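Robot arm demo day – what should I ask on the second visit?

Posted in Robots and automation
packingroom_dee

Went to the open day at Grovitz in October, got invited back for a longer demo and I have to bring a list of questions. Never bought a robot in my life. We pack gift sets, mostly sauces and small jars, 60 sets on a slow day and 600 before the holidays. All by hand right now.

The station I liked was the one with sauces in a red bin with dividers. Bottles of different heights, which is our exact problem – tall neck next to a short fat jar and everybody knocks something over.
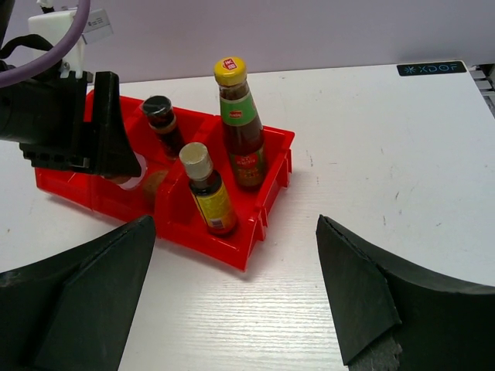
Sauce station, Grovitz open day

What I could not figure out is how much was the robot and how much was somebody setting it up nicely. The room was loud, the guy talking had no mic, I got maybe half of it. Heard "fingers" and "training" a lot. No prices on anything. The handout is one page and mostly about the company.

Also not sure about the grip. It takes a bottle by the cap, one black pad on each side. Our lids are screwed on by hand and some of them are not very tight, so that worries me more than speed does.
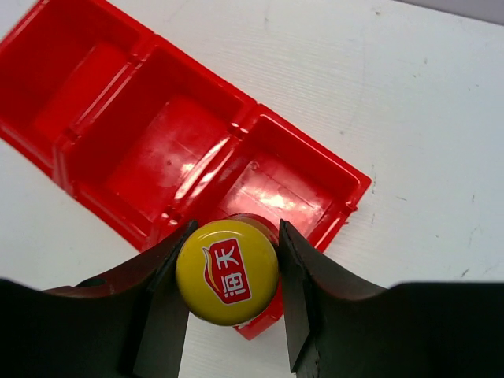 My boss says fine, but don't come back without a number for how many it drops, and ask who pays when one breaks. Fair enough I guess. But do they even tell you that? And is it rude to bring our own jars and ask them to try?

Other thing, the bin. Ours are cardboard with paper dividers, theirs is shiny red plastic. Does that matter to the robot or only to me? I asked a girl at the Pamora table in the hallway and she said ask Grovitz, so that was that.

Any list of questions is welcome, even dumb ones. I have until the end of the month. Adding one more pic so you can see the type of bin and the fingers.
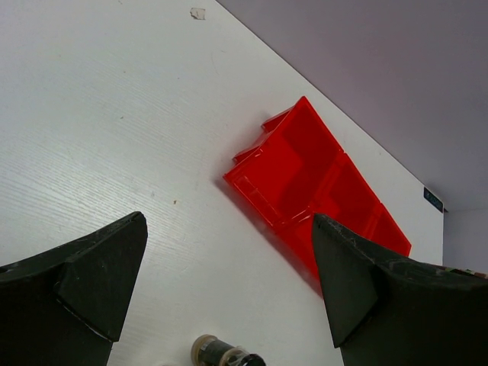 oldconveyor

Not rude at all. Bring your jars. Bring the ugly ones, with the label on crooked and the lid half loose. If they won't try it you learned something for free.

Drop number – ask for 100 tries in a row, your product, nobody touching it. Sit there and count. It's boring, do it anyway. We did this with Trinton a few years back, and their nice video turned into a lot of coffee breaks while they "adjusted". Didn't buy.

Cardboard matters, yes. It moves when you bump it and plastic doesn't move as much. Shiny stuff can also bother cameras. Take one of your cartons.

Your boss is right about breakage, get it in writing.

lou_nightshift

depends on your budget, these are never cheap. call them

bench_and_belt

I was at that open day too, afternoon. Same station, the table with gray walls and two white arms. Most of your questions are about the gripper but look at the whole setup, its bigger than it seems when you stand close. Measure your room first. I'd do it in this order:

1. Stand back and look at the full station before you look at any bottle. Two arms, the mounts, the purple cables looping out to the side. Ask how much floor you need including space for a person to get in and clean. Ask where the cables go when its your building and not theirs. And ask if you need both arms, becuase one might be plenty for 60 sets.

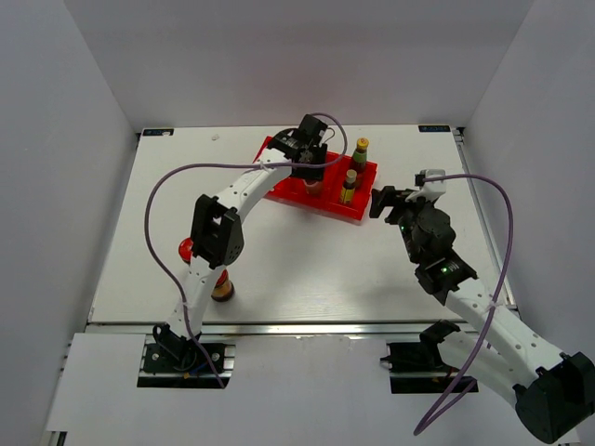
2. Ask what happens with a new product. New jar in the spring, who teaches it – you or them? How long, and is it a bill every time? Bortolotti quoted us 1,989 per new item, which killed it for us, we change stuff constantly.

3. Ask to see it fail. Lay a jar down on its side, put one in the wrong compartment. Does it stop, does it call somebody, does it just keep going?

4. Spare fingers and pads. Those wear. Price and how fast they ship.

5. Loose lids. Ask if it can take the jar by the body and not the cap. Have them do it with yours while your standing there.

Go in the morning if they let you pick, afternoon was packed and you couldn't ask anything.

packingroom_dee

Thank you both, printing this. Will bring three of our worst jars and a carton. Did not think about the floor space at all, our room has a post right in the middle of it. Will post what they say.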